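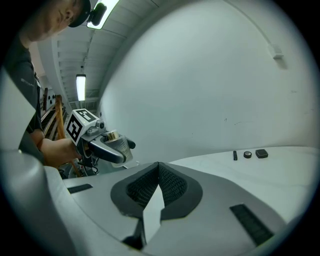

3.2 Collecting the demonstrations

Demonstrations were recorded with two hand-held grippers, one per hand, each with its own camera. The Drundis task set calls for picking up a ribbed container of sticks, holding it above the table and setting it down upright. Each operator did 40 runs per session. Virgilio Catacutan labelled the start and end of every run.

The target was 900 usable runs by August. A run was discarded if the container tipped or if tracking of the marker cube dropped out for more than seven frames. Colour settings were fixed before each session and left unchanged. Discarded runs are kept in a separate folder and were not used in training the Kudine policy.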